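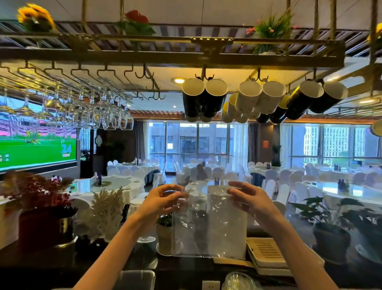

**Ignacio Durán**

I've been putting off writing about the move because every time I sit down to do it I remember another box I haven't opened. But it's October, the heating has come on for the first time, and I've finally found the mugs, so I've run out of excuses.

For anyone who's only just started reading: we left the flat in Flamach after nine years and moved the whole lot (me, my mother, two cats and far too many saucepans) to a narrow little house up the hill in Cistari. It's only 28 miles. I kept telling people that as if it made the whole thing simple. You still have to wrap every glass, whether it's going 28 miles or to the moon.

My mother has a system for packing and it's better than mine, I'll admit that now. She starts with the things she likes least. Her thinking is that by the time you get to the good stuff you've had plenty of practice, and if anything gets squashed early on it'll be the fish-shaped serving dish from my uncle. I started with my books, all in big boxes, and then couldn't lift a single one of them. Don't do that! Small boxes for books, big boxes for duvets. I must have read that advice in six different places beforehand and I still did it the wrong way round.

We thought we'd need about 60 boxes. We ended up with 72, and that's without counting the carrier bags, which bred in the hallway overnight. The last morning was mostly me walking round with a bag in each hand putting in whatever was left – a torch, half a packet of rice, one slipper, the instructions for a radio we gave away years ago. One of those bags also had the kettle lead in it, and we didn't see that again for four days. We boiled water in a milk pan and felt very rugged about it.

The removal people were called Zúñiga and they were lovely, two brothers and a cousin, and they got my grandmother's wardrobe down three flights of stairs without taking the door off. I'd been dreading that wardrobe for weeks. I made them all sandwiches and then realised I'd packed the plates, so we ate off the lid of a biscuit tin. My mother talked football with the cousin for so long that I started carrying lamps down myself.

What I wasn't ready for was how the new place sounds. The old flat was over a bakery and I'd wake at four to trays clattering and go straight back to sleep. Up here it's so quiet that I lay awake the first week listening to the fridge. The cats hated it too, although they've since discovered the airing cupboard and we don't see much of them.

The garden is mostly brambles, with a plum tree at the far end that the neighbours say is older than the house. There's a bus into Dosarero every 70 minutes, a very odd gap that I'm sure made sense to somebody, and I've missed it often enough to know every poster in the shelter. There's a choir looking for tenors. I'm thinking about it.

Still to do: curtains for the front room, a new washer for the bathroom tap, and the last few boxes under the stairs, one of which says only "VARIOUS" in my handwriting. My mother thinks it's the fondue set. I'm fairly sure it's the fish dish, and I'm in no hurry to open it.

If anyone has a good way of clearing brambles that doesn't involve hiring a goat, please leave it in the comments. I've already asked about the goat and it's booked until spring.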